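Bautagebuch Gemeinschaftswerkstatt Bedesville
Projekt Pello (Handgelenkerfassung für die Paketaufgabe)
Samstag, 3. Juni 2023

Die Werkstatt wurde um 10 Uhr geöffnet. Anwesend waren Eun-ji Noh und der Verfasser. Gegenstand des Tages war die Fertigstellung der beiden Handgelenkträger sowie deren Erprobung mit Kartons am Arbeitstisch.

Am Vormittag wurden zunächst die Scharniere bearbeitet. Die rechte Schraube hatte sich seit der letzten Sitzung erneut gelockert. Sie wurde ausgebaut, gereinigt und mit mittelfester Schraubensicherung wieder eingesetzt. Links genügte ein Nachziehen. Frau Noh regte an, beide Scharniere künftig mit einer Zahnscheibe auszuführen. Der Vorschlag wurde angenommen und in die Teileliste übernommen; die Bestellung bei Prestoteck erfolgt mit der nächsten Sammelbestellung. Das verbleibende Materialbudget beträgt 400 Euro und ist hierfür ausreichend.

Anschließend wurden die Marker neu aufgebracht. Die bisherigen Ausdrucke waren an den Ecken abgenutzt, weshalb die Erkennung bei schrägem Blickwinkel wiederholt aussetzte. Die neuen Ausdrucke sind matt. Der weiße Rand wurde gegenüber der ersten Fassung verbreitert, und jede Kennung wurde vor dem Aufkleben gegen die Konfigurationsdatei geprüft. Dabei fiel auf, dass zwei Kennungen der rechten Seite vertauscht eingetragen waren. Der Fehler bestand vermutlich seit der Übernahme der alten Datei und erklärt das seitenverkehrte Verhalten, das im Eintrag der Vorwoche beschrieben ist.

Nach der Mittagspause folgte die Kalibrierung. Der erste Durchgang wurde verworfen, da die Zeitstempel der linken Einheit nachliefen. Nach einem Neustart des Auswerterechners (Yang) trat die Abweichung nicht mehr auf. Der zweite Durchgang umfasst 3777 Einzelbilder; in 108 davon wurde mindestens ein Marker nicht erkannt. Eine Durchsicht ergab, dass diese Ausfälle überwiegend beim Umgreifen entstehen, wenn ein Unterarm den anderen verdeckt. Der Wert wird als vorläufig annehmbar eingestuft – eine Verbesserung ist über die Stellung der unteren Einheiten zu versuchen.

Das Gewicht der Träger wurde nicht neu bestimmt. Nach längerem Tragen drückt das Band auf der Innenseite des Handgelenks. Eine Polsterung aus dünnem Moosgummi ist vorgesehen, sofern sie den Sitz nicht beeinträchtigt.
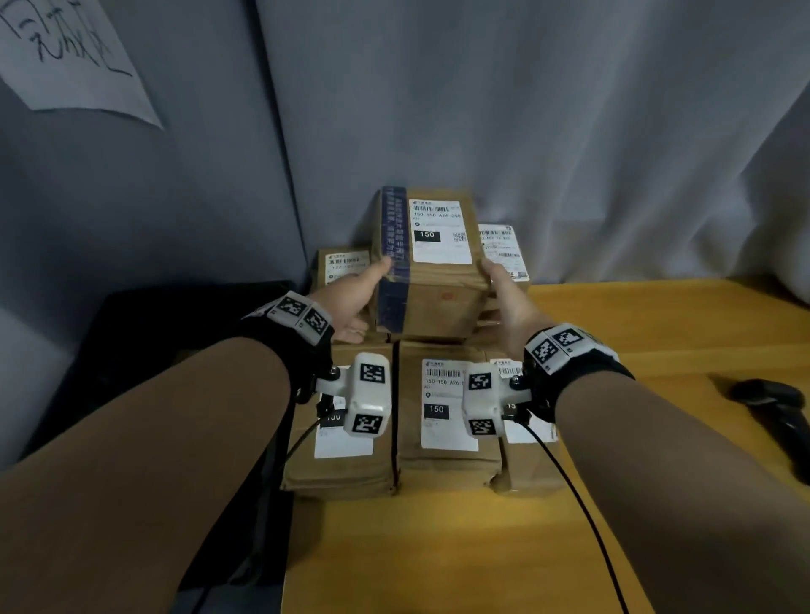 Offen bleibt die Führung der Kabel. Beide Leitungen hängen derzeit frei von den unteren Einheiten herab, die linke in einem Bogen seitlich an den Kartons entlang, die rechte über die Tischplatte. Beim beidhändigen Fassen des obersten Kartons liegen die Hände an dessen Enden, sodass die Einheiten unmittelbar vor der unteren Kartonreihe stehen und deren Etiketten teilweise verdecken. Frau Noh hält eine Rückführung am Unterarm mit zwei Klettbändern für zweckmäßig. Der Verfasser gibt einer Zugentlastung am Scharnier den Vorzug – beide Varianten werden bei der nächsten Sitzung nacheinander erprobt. Bis dahin sind die Stecker nach jedem Durchgang auf festen Sitz zu prüfen.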